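Sim-to-real for lab bench tasks: do printed "IN" markers help or just cheat?
Last updated: 5 Dec 2020

zdurica wrote:

I've been running a plate handling task in simulation for a few months and I'd like some opinions before I write it up. The setup is a simulated lab bench with a perforated work surface, an instrument toward the back, and a flat black tile that says IN. 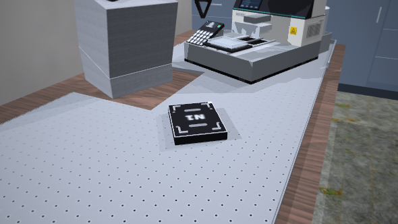 The policy has to bring a microplate to the tile and set it down inside the four corner brackets. We randomize the tile position on the bench every episode, and also the lighting and the camera height. Training set is 1,821 scripted demos, all simulated. Evaluation is 333 episodes with tile positions that were not in training.

With the tile rendered, placement success is 80 percent. If I hide the tile and pass the target position as coordinates instead, it falls to 40 percent. Same demos, same network, same number of training steps. I expected the coordinates to do at least as well, because they are exact.

My reading is that a visual target is easier for the network to use than numbers, and that labs should put printed markers on their benches. Tell me where I'm wrong.

Zuzana Ďurica

--

lacson_bench wrote:

What is your success criterion? Center distance only, or does rotation count? The brackets give you rotation for free. If your coordinates are x and y with no angle, you are comparing two different amounts of information.

--

zdurica wrote:

Center within tolerance and rotation within tolerance, both have to pass. Coordinates were x, y and yaw, in the robot base frame. So the information is the same on paper.

--

gudrun_h wrote:

Robot base frame is your problem, I think. The policy sees the world through a camera. If you randomize the camera height and then hand it a target in the base frame, it has to work out the camera pose before the numbers mean anything. The tile is already in the image and needs no conversion. I would not call that "visual targets are better". I would call it a calibration problem you gave to one arm of the study and spared the other.

Project the target into the image and draw a dot there, or give the coordinates in the camera frame. If the gap closes, you have your answer.

Gudrun Haberkorn

--

jericho.dp wrote:

Agree with Gudrun about the frame but I don't agree that it makes the result useless. Most people who deploy these things have exactly that calibration problem. The camera gets bumped. A marker on the bench moves with the bench. If the claim is "markers are robust to bad calibration" then the experiment as run is fine, it just needs that title.

We did something close to this with the Kirard arm last year. Real bench, laminated paper markers. It worked until the paper curled at the corners.

--

zdurica wrote:

Gudrun, fair. The camera pose is not an input anywhere. I'll run the camera frame version. It's a relabel and a retrain, so a few days.

Jericho, did you use text on the markers or plain shapes?

--

jericho.dp wrote:

Text. IN and OUT, mostly so the people in the lab could read them. The network could tell them apart but we never checked if it was using the letters or just where the two usually sat. OUT was almost always on the right side.

--

felisoriano wrote:

Check that before anything else. In your render the letters are white on black and very high contrast against a light gray panel. It may be finding "the dark rectangle" and nothing more. That's fine with one tile. It stops being fine the first time there is another dark rectangle on the bench, and your instrument already has a dark tray slot next to the plate holder.

Three runs I'd want to see:

1. Same tile, letters removed, brackets kept.
2. Same tile, brackets removed, letters kept.
3. A second blank black tile somewhere on the panel as a distractor.

Run them on the policy you already have. No retraining.

--

zdurica wrote:

Ran Felicidad's three overnight, same 333 episodes each.

Letters removed: no change I can separate from noise.
Brackets removed: position errors stay about the same but rotation gets noticeably worse.
Blank distractor tile: bad. It goes to the wrong tile in a large share of episodes. I need to go through the logs properly before I give a number.

So the letters are doing nothing for the policy at the moment.

--

gudrun_h wrote:

Then don't recommend printed markers to labs on the strength of this. Not yet.

--

charito_a wrote:

I think that's too harsh. It never saw a distractor in training, so of course it ignores the letters. There was no reason to learn them. Put distractors in the training scenes, including an OUT tile and a blank, and test again. The Balon group's scenes are built the same way, with one target and nothing to confuse it with, and everybody reports high numbers from them.

Also vary the surface. A regular grid of holes gives the network a ruler to measure against. I'd like to see the same test on a plain tabletop.

Charito Agbayani

--

gudrun_h wrote:

Adding distractors is the right next step. I only object to writing the recommendation first.

--

haltberg_user wrote:

Is the real bench going to have the same panel? We have the Haltberg one and under our lights it is a lot shinier than any render I've seen. Depth from a stereo camera was poor over the holes.

--

zdurica wrote:

Yes, a perforated panel, matte. RGB only, no depth, so I hope that part doesn't apply to us.

Plan is: camera frame coordinates, distractors in training, then a plain surface. Will post the numbers in this thread, probably late December. If someone has a good tolerance for rotation on a plate nest I could use it, mine is a guess.

--

lacson_bench wrote:

Measure the chamfer on your nest and work back from that. Ours forgives less than I thought it would.

Contact the moderators | Copyright 2020 Bench Automation Forum | Back to top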